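Serpil Soylu was already pouring when I got to the top of the stairs. She does this to everyone, her neighbors told me later, and by the time you have found somewhere to put your coat you are holding a glass of tea and answering questions about your mother. It took me a good while to get around to asking any of my own.

I had come to talk about supper. For 17 years Serpil ran the dining room at Birna, a boarding house for people newly arrived in the city, and many of the people who passed through it still talk about eating there as the thing that got them through their first winter.

"I wasn't a cook," she told me, and she laughed when I looked doubtful. "I could do lentils. I could do rice if I stood next to it. Gönül did the real cooking, and I did everything that wasn't cooking, which was mostly getting people to come downstairs."

Gönül Başaran had the kitchen from the first week until the house closed, and the two women still speak on the phone most evenings. Getting people downstairs, I learned, was the harder job. New boarders would buy bread and cheese and eat in their rooms with the door shut, partly from shyness and partly because they thought supper cost extra.

"So I would set a place for them anyway," Serpil said. "A proper place, with a mat and a plate and a knife. Then I'd go up and knock and say, your place is set, it looks bad with you not in it. People can say no to food. They find it very hard to say no to a place."
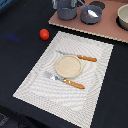
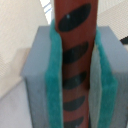

She remembers one boarder, Reijo Ruotsalainen, who came down after four days of knocking and then didn't say a word for the whole meal. The next night he came down early and asked if he could help carry things. "He carried things for two years!" she said. "He's a grandfather now. He sends me a card every June for my birthday, and my birthday is in the fall, but I've never had the heart to tell him."

I asked whether there had been rules at the table, and she thought about it for so long that I wondered if I ought to ask something else. There was one about newspapers, she said finally, and one about not correcting anybody's English until dessert. Recep Keskin, who had the room over the front door, used to save up his mistakes on purpose so that dessert would go on longer. On the busiest night they ever had, more than 45 people came through, and they ate in shifts, with the early ones sitting on the stairs afterward, still talking.

The house was sold when the roof needed replacing, and Serpil doesn't care to say much about that. She would sooner talk about who married whom, and about Gönül's plum dumplings, which she has tried to make herself and which fell apart in the pot both times.

"You'll stay and eat," she said when I started putting my notebook away. I told her I had a train to catch. She had already gone to get me a plate.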